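Notes on push-button stations, posted in pieces. I retrofit controls on small shop machinery, mostly saws, mixers and conveyors under 10 horsepower. Most of what goes wrong with them goes wrong at the operator's end of the cable. 1/

Start with contact blocks. A 22 mm operator is two parts: the head you touch, and the block behind it that does the switching. People shop for the head. The block is what fails. 2/

Normally open for start, normally closed for stop. A stop circuit wired normally open will work on the bench and will keep working until a wire falls off, at which point you have a machine with a start button and a decoration. 3/

I still find these. The last was on a dough mixer at a bakery in Wadura. It had been that way through two owners. The second owner's electrician had even labeled the wire, neatly, "stop." 4/

Seal-in circuits, short version. Start button energizes the contactor coil. An auxiliary contact on the contactor closes in parallel with the start button. Let go of start, the coil stays in. Press stop, the coil drops, the auxiliary opens, and the machine stays off until someone asks for it again. 5/

The same arrangement handles power loss. If the lights go out with the saw running, it should not come back when they do. A plain toggle switch gives you no such protection. A maintained selector feeding the coil directly doesn't either. 6/

Selectors. Use them for mode: hand/auto, forward/reverse, jog/run. Changing the mode should never start anything. Renzo Dal Bello taught me to check it by turning the selector through every position 8 times with the motor leads lifted and watching the contactor. If it pulls in once, you have a wiring error. 7/

He also made me draw the circuit before opening the box and again after closing it. The two drawings were seldom the same. 8/
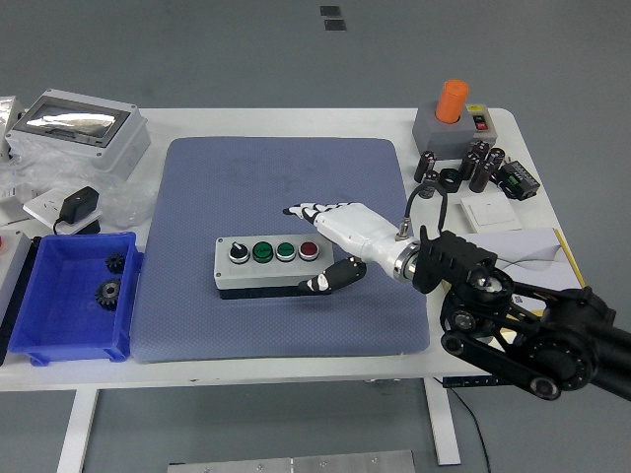 Color. Red is for stop or off and I don't use it for anything else. Green is common for start. White is allowed for start under the IEC scheme and some European builders prefer it. Yellow I keep for abnormal conditions. Blue is for reset. 9/

Two start functions in the same color are fine if the legends can be read at arm's length. Engraved plates hold up. Printed tape lasts until the first wipe-down with degreaser. 10/

Marichka Onyshchenko runs a cabinet shop and has her legends cut in 60-point capitals, which looks ridiculous on a drawing and is correct on a wall. I've copied it twice. 11/

An ordinary red push button is not an emergency stop. An e-stop head is a red mushroom on a yellow background, it latches when struck, and it takes a deliberate action to release. Releasing it must not restart the machine. If you only have a momentary red button, call it "stop" and leave the other word off the plate. 12/

Order on the panel. I put stop at the bottom of a vertical station and at one end of a horizontal one, always the same end across a shop. Which end matters less than doing it the same way on every machine. 13/

Juniper Quintanilla disagrees and wants stop nearest the operator's dominant hand. Her shop has one operator. Mine have shifts. 14/

Enclosures. Plastic is fine indoors. It's light, it doesn't need bonding, and you can drill it with a step bit. It also flexes when someone leans on it, and flexing loosens the locking rings. Check the rings in March, or whatever month you do the belts. 15/

The anti-rotation tab on a 22 mm head is there for a reason, and so is the notch in the hole. If you cut a plain round hole, the selector body will turn with the knob sooner or later and take the wires along. A notching punch costs less than the return visit. 16/

Cable entry goes on the bottom where possible. Water follows cable. If it has to enter from the top, leave a drip loop and use a gland sized to the jacket. A gland one size too large, tightened hard, is still one size too large. 17/

Terminal torque. The little screws on contact blocks want very little, and the figure is on the data sheet. Over-tightening cracks the housing where you can't see it. Ferrules on stranded wire, every time. I had 196 terminations on a conveyor job for Ivley and went back to one of them, which I had done without a ferrule. 18/

Control voltage. I convert to 24 V DC whenever the customer will pay for the power supply. Plenty of old machines run 120 V through the buttons, which is legal and works. I'd still like less voltage in a box people press with damp hands. 19/

At 24 V, watch the contacts. Standard silver blocks like some current through them to stay clean. Feed a PLC input drawing a few milliamps and you can get an intermittent that moves around when you tap the box. Gold-plated blocks fix it. So does replacing the block every year, if you enjoy that. 20/

Retno Jugah asked in the replies about testing. Power off, locked out, meter on continuity. Press each button and read across its own terminals. Then read to the neighboring terminals, where you should get nothing. Then lean on the cable and do it all over. 21/

Then power on, motor leads still lifted. Start, stop. Start, kill the supply, restore the supply, confirm the contactor stays out. Hold start and press stop at the same time — stop has to win. 22/

Write the results down. I keep one sheet folded inside the enclosure with the drawing, the block part numbers and the date. Trinity Abernathy found one of mine on a press in the Benítez building and phoned to tell me I'd swapped two wire numbers. She was right. Corrected sheet went in the mail the same day. 23/

Spares: one NO block, one NC block, one locking ring, one lens if it's illuminated. They fit in a sandwich bag and the bag fits in the enclosure if you leave room. 24/

Next thread will be contactor sizing and overload settings. If you have a nameplate you can't read, post the frame size and the full-load amps if you've measured them. 25/25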